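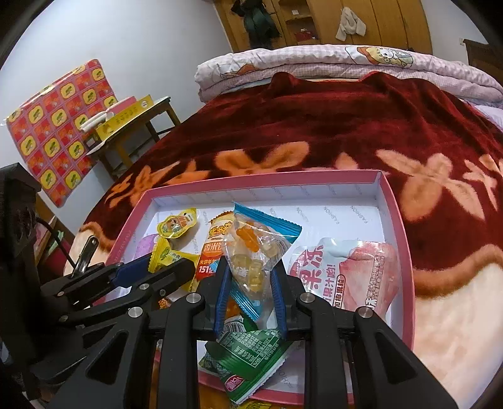 분류: 로봇 도구 > 파지 장치 > 손잡이형 그리퍼

기바르 (Givar)

최근 편집: 2023년 5월 29일
관련 문서: 울텐트, 마코카 수집 서비스, 평행 링크, 시연 학습

목차
1. 개요
2. 이름과 표기
3. 구조
4. 구성품
5. 사용법
6. 작업 예: 봉지 과자
7. 마코카 서비스
8. 평가
9. 알려진 문제
10. 판매와 수리
11. 기타

1. 개요

울텐트(Ultent)가 내놓은 손잡이형 그리퍼 키트. 로봇 팔 없이 사람이 직접 쥐고 물건을 집는 방식이고, 집는 동안의 영상과 집게 벌어짐을 기록한다. 기록은 나중에 로봇 팔 학습에 쓰인다. 한 손용과 양손용이 있으며 양손용이 훨씬 많이 나간다.

설계는 이마드 다헤르(Imad Daher). 초기 시제품은 잼포트(Jamport)의 공용 작업장에서 만들어졌고, 양산형으로 넘어가면서 손잡이 쪽은 거의 새로 그렸다. 링크 부분은 그대로.

보통 '기바르'라고만 하면 양손용 키트를 가리킴. 이 문서도 따로 적지 않으면 양손용 기준.

2. 이름과 표기

정식 명칭은 그냥 Givar. 뒤에 숫자나 등급 없음. 포장 옆면에 적힌 1311과 2212는 부품 묶음 번호인데, 이걸 모델명으로 잘못 쓴 판매글이 꽤 있다. 1311이 한 손용 묶음, 2212가 양손용 묶음. 안에 든 그리퍼 본체는 둘 다 같은 물건이다.

한국어 표기는 기바르, 기바, 지바르가 섞여 쓰인다. 국문 설명서가 '기바르'라서 여기서도 그렇게 적는다. 설명서 안에서도 한 군데는 '기바'로 되어 있다. 오타로 보임.

3. 구조

3.1. 턱과 패드

서로 거울상인 턱 한 쌍이 물건 양옆에서 닫힌다. 무는 면에는 골이 진 진청색 패드. 패드는 소모품이고 따로 살 수 있다. 골 방향을 뒤집어 끼우는 사람이 많은데 설명서 그림이 작아서 그렇다. 골이 턱 끝과 나란하면 잘못 끼운 것.

패드 재질은 공개되어 있지 않다. 사용자들 사이에서는 실리콘이다 우레탄이다 말이 갈리는데 울텐트 답변은 '연질 고무류'까지만.

손가락 끝은 검고 둥글게 마감. 뾰족한 끝을 원하는 사람용으로 교체 팁 도면이 배포되지만 정품 부품으로는 안 나온다. 교체 팁을 끼우면 벌어짐 보정을 다시 해야 함.

3.2. 링크

검은 플라스틱 링크에 둥근 은색 핀. 안쪽 핀 한 쌍이 턱 가까이에, 바깥쪽 한 쌍이 그보다 조금 낮고 넓게 자리잡는다. 팔 부분에는 길쭉한 삼각형 홈이 패여 있다. 무게를 줄이려는 것이라는 설명이 설명서에 한 줄 있고, 다헤르는 발표 자리에서 플라스틱 수축 때문이라고도 했다. 둘 다일 듯.

핀은 눌러 끼우는 방식. 빼려면 전용 봉이 필요하다. 드라이버로 밀어내다 링크에 금 간 사례가 사용자 게시판에 여럿 올라와 있다.

턱 면은 벌어지는 동안 서로 평행을 유지한다. 납작한 물건을 집을 때 체감이 큼. 대신 팔이 옆으로 넓게 퍼지는 구조라 좁은 통 안쪽 구석에는 잘 안 들어간다.

3.3. 손잡이와 방아쇠

쥐면 닫히고 놓으면 스프링으로 벌어진다. 모터 없음. 집는 힘은 전부 손에서 나온다. 그래서 오래 쓰면 손이 아프다는 불만이 가장 많은 부분이기도 하다. 스프링은 약한 것과 센 것이 들어 있고 출고 상태는 센 쪽이다.

왼손용 오른손용 구분이 없다. 손잡이는 좌우 대칭이고, 케이블이 나가는 방향만 돌려 끼우면 된다. 이걸 안 돌리고 쓰면 케이블이 턱 뒤로 늘어져 다른 쪽 그리퍼에 걸린다.

3.4. 카메라

손잡이 위쪽에 고정되고 턱을 따라 앞을 내려다보는 각도. 광각이라 턱과 링크, 작업 대상, 그 너머 방 안까지 한 화면에 담긴다. 각도는 조절할 수 없다. 조절 가능하게 해 달라는 요청이 계속 있었지만 장비마다 시야가 달라지면 기록을 섞어 쓸 수 없다는 이유로 거절됨.

양손용에서는 한쪽 카메라에 반대쪽 그리퍼가 같이 잡히는 일이 흔하다. 학습용 기록에서는 오히려 반긴다. 두 손의 상대 위치를 읽을 단서가 늘어나기 때문.

4. 구성품

양손용(2212) 기준.

그리퍼 본체 2개
카메라, 본체에 조립된 상태
기록기와 케이블
여분 패드
약한 스프링, 센 스프링
핀 제거 봉
보정판
국문·영문 설명서

보조 배터리는 없음. 기록기 전원은 따로 마련해야 한다. 포장 앞면 사진에는 배터리가 같이 나와 있어서 항의가 있었고, 9월 출고분부터 '별매' 표시가 붙었다. 스티커로.

한 손용(1311)은 본체가 하나, 여분 패드도 그만큼 적다. 기록기는 같은 것이라 나중에 본체만 더 사서 양손으로 넓힐 수 있다. 가격은 그렇게 사는 쪽이 더 비싸다.

5. 사용법

설명서 순서를 줄여 옮긴 것.

기록기에 전원을 넣고 표시등이 녹색이 될 때까지 기다린다.
턱을 끝까지 벌렸다가 끝까지 닫는다. 벌어짐 보정.
보정판을 천천히 비춘다. 위치 보정.
손잡이 옆 단추를 짧게 눌러 기록 시작.
작업.
같은 단추를 길게 눌러 종료. 짧게 누르면 종료가 아니라 표식만 찍힌다.

마지막 항목에서 제일 많이 틀린다. 짧게 누르고 끝난 줄 알고 내려놓아서 책상만 한참 찍힌 파일이 나오는 식. 나중 펌웨어에서는 오래 움직임이 없으면 경고음이 난다.

움직임은 평소 손보다 느리게. 설명서에는 '차분하게'라고만 되어 있어서 도움이 안 되고, 사용자 모임에서 도는 요령은 턱이 닫힌 다음 한 박자 쉬고 드는 것이다. 놓을 때도 마찬가지로 턱을 벌린 뒤 한 박자.

카메라 앞을 소매로 가리지 않을 것. 긴소매면 걷는다.

조명은 일반 실내등으로 된다고 적혀 있다. 광택 있는 포장재를 집을 때는 머리 위 등 하나만 켜면 반사가 심해서 옆쪽 등을 같이 켜는 편이 낫다.

6. 작업 예: 봉지 과자

기바르 사용자들이 초보 과제로 자주 고르는 것이 낱개 포장 과자다. 구하기 쉽고 모양이 제각각이고 떨어뜨려도 그만.

문서 첫머리의 작업도 이 계열. 투명한 소포장 젤리를 양쪽 패드로 물고 있는데, 봉지는 기울어져 있고 파란 접합부가 위쪽을 가로지른다. 아래 분홍 테두리 상자에는 쌀과자 봉지와 작은 컵젤리, 큼직한 분홍색과 흰색 파우치 따위가 담겨 있다. 반대편 그리퍼도 상자 위로 들어와 있다.

포장 종류별 요령은 다음과 같이 정리되어 있다.

투명 소포장: 필름이 얇고 속 내용물이 움직인다. 접합부를 물면 잡기는 쉬운데 봉지가 매달려 흔들린다. 몸통 양옆을 무는 쪽이 안정적. 기록을 나중에 처리할 때 투명 필름의 윤곽이 잘 안 잡히는 것도 문제라, 색 있는 접합부가 화면에 들어오게 잡으면 좋다.

컵젤리: 몸통은 단단하고 뚜껑 가장자리가 튀어나와 있다. 뚜껑에 패드가 걸리면 한쪽으로 돈다. 몸통을 문다. 누워 있는 컵은 옆면이 둥글어 미끄러지므로 상자 벽 쪽으로 밀어 놓고 집는 사람도 있다.

쌀과자: 내용물이 부서진다. 센 스프링이든 약한 스프링이든 결국 손힘 조절이라 연습밖에 없음. 부서져도 기록에는 지장 없다.

큰 파우치: 턱 폭보다 크면 몸통을 물 수 없다. 모서리를 세워서 문다. 양손용이면 한쪽으로 누르고 다른 쪽으로 모서리를 집는다.

납작하게 깔린 포장: 제일 어려움. 바닥과 필름 사이에 턱 끝이 안 들어간다. 벽 쪽으로 밀어 올리거나 주름 잡힌 데를 찾는다.

상자는 얕은 것이 권장된다. 깊으면 앞서 말한 팔 폭 때문에 링크가 테두리에 부딪힌다. 상자 안쪽에 글자나 무늬가 인쇄된 것도 상관없다. 위치 추적에는 무늬 있는 배경이 차라리 낫고, 민무늬 흰 바닥에서 추적이 튀는 일이 더 잦다. 무늬 있는 이불이나 벽지도 같은 까닭으로 환영받는다.

에스터 오위노(Esther Owino)가 올린 연습 일지가 이 과제의 사실상 교재 역할을 한다. 183회분 기록을 실패까지 전부 공개했고, 어느 포장에서 왜 놓쳤는지가 짤막하게 붙어 있다. 메모가 '미끌', '또 미끌', '뚜껑' 이런 식이라 읽는 맛은 없는데 쓸모는 있다.

7. 마코카 서비스

마코카(Makokha)는 기바르를 대여해 주고 기록 파일을 대신 정리해 주는 서비스. 울텐트와는 별개 회사이고 운영은 이마니 바라사(Imani Barasa)가 맡는다.

신청하면 보정까지 끝난 키트가 온다. 쓰고 돌려보내면 파일을 잘라서 표식별로 묶어 보내 준다. 얼굴이나 서류가 찍힌 구간은 정리 과정에서 흐리게 처리하는데, 유리나 냄비에 비친 얼굴은 놓치는 경우가 있다고 이용 안내에 적혀 있다. 촬영 전에 방을 한 번 훑어보라는 안내도 같이.

가정집에서 찍은 기록을 따로 분류해 주는 것이 특징. 침실, 부엌, 거실 정도로 나뉜다. 연구실 책상에서만 찍은 기록은 배경이 너무 비슷해서 수요가 떨어진다고 한다.

대여품 패드는 닳은 채로 오는 경우가 있다. 신청할 때 비고란에 '새 패드'라고 적으면 바꿔 준다. 안 적으면 안 바꿔 줌.

파일 형식은 울텐트 기본형 그대로이고 변환은 추가 요금. 변환 스크립트는 사용자 모임에 무료로 올라와 있으니 급하지 않으면 그걸 써도 된다.

8. 평가

장비 평론을 쓰는 데니스 음피낭가(Dennis Mfinanga)의 사용기가 가장 많이 인용된다. 턱의 평행이 잘 유지되는 점, 분해가 쉬운 점을 높게 봤고 손잡이는 혹평. "한나절 쥐고 나면 젓가락도 들기 싫다"는 문장이 유명해졌다. 이후 울텐트가 약한 스프링을 기본 구성에 넣었는데 이 사용기 때문인지는 확인 안 됨.

크리스틴 다그다그(Kristine Dagdag)는 수업용으로 써 본 후기를 남겼다. 학생들이 설명 없이도 방아쇠는 바로 이해하지만 보정 단계는 거의 다 건너뛴다고. 보정을 안 하면 기록이 시작되지 않게 막아 달라고 건의했고, 현재 펌웨어에 선택 항목으로 들어가 있다. 기본값은 꺼짐.

사용자 게시판 쪽 평은 대체로 이렇게 갈린다.

좋다는 쪽: 고장 날 데가 적다. 핀과 패드만 있으면 웬만한 건 집에서 고친다. 전원 없이도 턱은 움직이니 연습은 아무 데서나 가능.

별로라는 쪽: 손이 아프다. 케이블이 거슬린다. 기록기 표시등이 녹색인지 황색인지 밝은 데서 구분이 안 된다. 설명서.

설명서에 대한 불만은 따로 항목을 만들자는 의견이 토론란에 있음. 아직 안 만듦.

9. 알려진 문제

케이블 간섭. 양손을 가까이 모으면 한쪽 케이블이 다른 쪽 링크에 낀다. 케이블을 팔뚝에 한 번 묶어 두면 대부분 해결.

패드 들뜸. 더운 방에 두면 모서리부터 일어난다. 접착제를 추가로 바르면 나중에 교체가 안 되므로 권하지 않음. 새 패드로 바꾸는 게 빠르다.

핀 유격. 오래 쓰면 바깥쪽 핀부터 헐거워진다. 턱이 닫혔는데 기록값이 끝까지 안 내려가면 이것부터 의심. 재보정으로 가려지기는 하나 근본 해결은 핀 교체다.

추적 튐. 흰 벽만 비추거나 렌즈가 가려졌을 때 생긴다. 튄 구간은 파일에 표시가 남아서 잘라낼 수 있다.

광택 필름 반사. 5번 항목 참고.

시간 어긋남. 양손 기록의 시작점이 서로 밀리는 현상. 초기 펌웨어에만 있었고 지금은 고쳐졌으나 예전 파일에는 그대로 남아 있다. 예전 파일을 받아 쓸 때는 두 영상에서 턱이 동시에 닫히는 지점을 찾아 손으로 맞춰야 한다.

10. 판매와 수리

울텐트 누리집에서 직접 판매. 총판은 없다. 중고 거래도 되긴 하는데 기록기의 등록을 전 주인이 풀어 주지 않으면 새 계정에 묶이지 않는다. 거래 전에 꼭 확인할것.

수리는 잼포트로 보낸다. 본체만 보내면 되고 기록기는 같이 보내지 말라고 되어 있다. 같이 보내면 따로 포장해 돌려보내느라 늦어짐. 링크 파손은 유상, 스프링은 무상 교체.

부품 도면은 링크와 손가락 끝만 공개. 손잡이 내부와 카메라 고정부는 비공개다. 공개 도면으로 찍어낸 링크를 쓰면 보증이 끝나느냐는 질문이 자주 올라오는데, 울텐트의 답은 '해당 부품에 한해 제외'.

11. 기타

도색한 사람들이 있다. 검은 본체가 어두운 배경에 묻힌다는 이유. 다만 색이 다르면 기존 기록과 섞어 학습할 때 문제가 될수 있어 마코카에서는 도색 장비의 기록을 받지 않는다.

젓가락 모양 교체 팁 도면이 가장 많이 내려받아졌다. 실제로 쓴다는 글은 드묾.

가죽 손목 받침을 만들어 파는 개인 판매자가 있고 평이 괜찮다. 링크는 토론란에.

편집 메모: 10번 항목 배송비 부분은 출처가 없어 지웠음. 아는 사람이 채워 주기 바람.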